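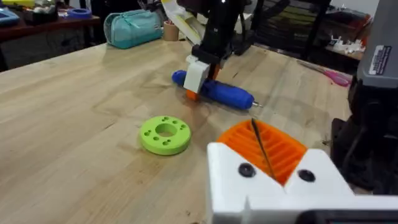 Ticket 400
Left arm lets go of screwdriver during handover
Status: Closed
Priority: High (safety)
Opened by: Chandrasekhar Poojary
Assigned to: Bernadette Mercado
Cell: Rena, two-arm bench
Controller software: Naster

Summary
During the flange task the left arm picks up the blue screwdriver, carries it over the bench and opens its gripper before the right arm has hold of it. Happened twice on 3/4/21. The second time the screwdriver rolled off the front of the bench and landed by my foot. No injury. I pressed the stop and both arms halted as they should.

Steps to reproduce
Home both arms. Put the green disc in the middle of the bench and the screwdriver behind it, handle to the left. Run the handover program at normal speed. It doesn't fail every time.

Expected: left gripper stays closed until the right gripper reports a grip.
Got: left gripper opens while the right arm is still on its way.

Comment – Bernadette Mercado
Please don't run this at normal speed again until we know what it is. I've set the cell to slow and put a note on the panel. Can you attach the gripper log for both arms? Also, which finger pads are fitted? The orange ribbed ones were changed on one arm last week and I don't know if the other was done.

Comment – Chandrasekhar Poojary
Logs attached. Orange pads on both arms. I checked the screws on the right housing and they are tight.

In the log for the second drop, the right gripper reports "holding" while the arm is still moving in. There was nothing between the fingers at that point. The left arm sees that message and opens, so the left arm is only doing what it was told.

Comment – Lyle Alcantara
I've seen false grips on the Benavides cell, where the closing force was set too low and the motor stalled on its own friction. Worth comparing the numbers. If the right gripper has started to close early and stalls part way, it would look the same as a grip on something thin.

Comment – Bernadette Mercado
Force settings are the same on both arms, so I don't think it is that. The right gripper does start closing early though. Lyle is right about that part.

Ran it 20 times at slow speed with the stop in my hand and the area in front of the bench kept clear. False grip on 9 of them. All 9 were on the right arm. Each time the fingers had stopped at nearly the same width, a bit wider than the screwdriver shaft.

Swapped the right pads for the old set and ran it again, same count. No false grips.

Comment – Édgar Bedoya
The new pads came from the Hadanau print files. The ribs on that version stand slightly higher than on the old one. I measured the pair from the right arm and one pad is also not sitting flat in its housing, so the ribs touch before the gripper is properly closed. The program takes any stop above the "empty" width as a grip. With these pads, fully closed on nothing now counts as holding something.

The left arm has the same pads but it sits flat, and it comes in just under the limit. I wouldn't trust it either.

Comment – Bernadette Mercado
Changes made:
Old pads back on both arms until the file is corrected.
"Empty" width measured again on each arm and saved separately. It was one shared value before.
Right gripper no longer starts to close until the arm has stopped moving.
Left arm now waits for the grip message to hold steady before it opens.

Dexter is adding a lip along the front of the bench. It won't stop a thrown tool but it will stop one rolling.

Comment – Chandrasekhar Poojary
Ran it all afternoon at slow, then at normal speed with Bernadette watching. No drops. One run stopped with a "no grip" warning because I had put the screwdriver down crooked, and the left arm kept hold of it.

Comment – Bernadette Mercado
Closing this one. The pad file has its own ticket with Édgar. Anyone fitting new pads on Rena has to measure the empty width again before running a handover – I've added it to the pad change sheet.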